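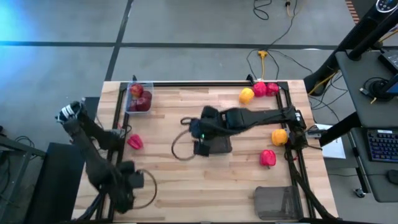

Why does wood have lines in it? Trees grow in two directions. Up, at the tips. And out, all the way around, just under the bark. The growing-out part is what makes the lines. Some wood is dark and some is light, like the wooden tabletop here, and the color depends a lot on what kind of tree it came from. But dark or light, it was all made the same way. By a very thin layer called the cambium (say it KAM-bee-um).

OK so what does the cambium do all day? Makes new cells. Bark cells on the outside, wood cells on the inside. In spring there is usually plenty of water, so the tree grows fast. Big cells, thin walls. That wood looks pale. Later in summer it slows down. Small cells, thick walls, darker wood. Then winter comes and it stops.

Pale part plus dark part = one year. One ring!

So if you find a stump and count 57 dark rings, the tree lived 57 years, give or take. (Sometimes a tree skips a ring in a terrible year, or makes a extra one. Scientists check lots of trees to be sure.)

Rings tell you other stuff too.

Wide ring: good year, lots of rain.
Skinny ring: dry year, or bugs ate the leaves.
Black scar: maybe a fire.
Rings fat on one side: the tree was probably leaning.
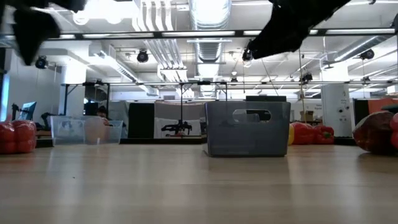

Now, boards. A board doesn't have circles on it, so where did the rings go? They're still there. Think of a tree trunk as a roll of wrapping paper. Look at the end and you see circles. Slice it the long way and you see stripes. Same layers, differnt cut. Those stripes are called grain.

Sometimes the stripes turn into tall pointy arches. That happens when the saw goes through near the outside of the trunk. And a knot is where a branch used to be. The trunk grew around it.

Try it! Get 10 sheets of colored paper, two colors, take turns stacking them. Roll the stack up tight and tape it. Look at the end. Rings! Ask a grown-up to cut the roll the long way. Stripes!

Jadwiga Pawlak's class in Brudulthorpe did this one with modeling clay and it came out even better. Clay is easier to slice. Use a plastic knife, and squish it back together after.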